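Handgreifer für die Datenaufnahme: erst rechnen, dann bestellen

Der Stückpreis im Angebot sagt wenig.

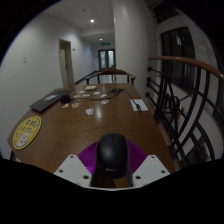
Schritt 1: Nebenkosten auflisten. Kabel, Netzteile, Ersatzfinger, ein Laptop pro Platz. Bei Guérin stand davon nichts im Angebot, bei Pridotton immerhin die Kabel — zu 143 Euro.

Schritt 2: Verschleißteile einplanen. »Wartungsfrei« glaube ich erst nach 300 Aufnahmen. Bis dahin 4 Satz Finger auf Lager legen.

Schritt 3: Zwei Geräte mieten, im Juli testen, dann über den Rest reden. Wer keine Miete anbietet, fliegt raus.

Schritt 4: Arbeitszeit ansetzen. Bongani Jacobs hat sie bei uns zuerst vergessen, danach sah die Tabelle deutlich unfreundlicher aus.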